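**1/** Spent the week with Trallel, the new tracking and alignment tool for hand-held gripper recordings. The release notes say it "just works in any room". I have heard that sentence before, usually shortly before losing a weekend.

**2/** What it promises: feed it the wide-angle video and the motion sensor log, get back a clean path for each gripper plus how open the fingers were. No calibration board and no tuning. Weltstead asked me whether they could drop their old pipeline for it. My answer is further down and it isn't a yes.

**3/** A room like the one they record in is a fair test. White walls, a white pillar, a corrugated ceiling with the same light fitting repeated down its length. People with backpacks on in the middle distance, and the other gripper right up close with its square marker on a white card.
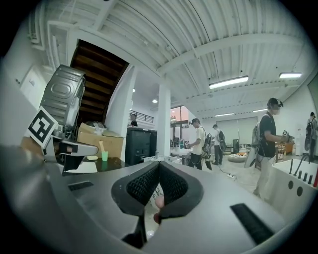 **Gwilym Teague**
Perception and tooling, freelance, Hekamden

**4/** First complaint, and it's an old one. The tracker loves ceilings. Ceilings hold still and have lots of edges, so every feature detector piles its points up there. But corrugated panels look the same if you slide sideways by one rib. Trallel slid sideways by one rib. More than once, and with high confidence each time.

**5/** The confidence score is what bothers me most. I don't mind a tracker that gets lost and tells me. I mind one that jumps, smooths the jump into a nice curve and reports 0.97. Train a policy on that and you've taught the arm to swerve at nothing.

**6/** Numbers, seeing as the release notes don't have many. I ran 122 episodes through it with default settings. I'm not posting a pass rate, as I haven't agreed with myself what a pass is yet – the tool's own definition is "optimiser finished", and I could get a brick past that.

**7/** Second complaint: people. Part of the image is always somebody's shirt or somebody's bag. The docs say moving things are masked out. The masker does fine on a whole person in the open. Give it half a person at the side of the image and it keeps the backpack as a landmark. Then the backpack walks off and takes your origin with it.

**8/** Fairness break. The marker side is good. With two grippers you want each one's pose relative to the other, and a square tag seen at close range gives you that cheaply. When the tag is readable, the relative pose from Trallel agreed with our old pipeline closely enough that I stopped checking. I would use that module on its own tomorrow.

**9/** Except the config is all or nothing. To get the marker module you have to run the whole graph, loop closure included. Why? I asked on the tracker page and was told it "keeps the user experience simple". My user experience was reading their scheduler code at night with a cup of tea going cold.

**10/** Third complaint is light. With fluorescent fittings overhead, daylight going orange in the window and dark timber up in one corner, auto-exposure has a lot to argue about. Trallel assumes exposure is constant within an episode. It says so in a code comment. The manual doesn't mention it.
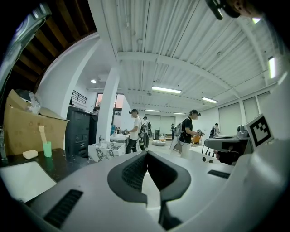
**11/** So I locked exposure at 2000 microseconds and recorded again. Fewer jumps. Also darker images, so fewer features under the beams, so a different sort of jump. I can't call that a win for anyone.

**12/** Someone will ask about Na, the planner that sits downstream. Na takes whatever path it's given and makes it drivable. Bad input goes in, lovely smooth joint motion comes out, and the demo video looks great. Please look at the raw path before you look at the robot.

**13/** What I've told Weltstead: keep the old pipeline, pull out the marker code if the licence allows it, plot raw against smoothed for every episode and bin anything with a step in it. Dull advice. I charge for it anyway.

**14/** Things that would change my mind: a score that drops when the tracker is guessing, a switch to turn loop closure off, and one published run in a room they didn't pick themselves.

**15/** The maintainers have replied to say the rib problem is "known" and a fix is due in December. Fine. I've kept the bad episodes and I'll rerun the lot on the same settings when it lands.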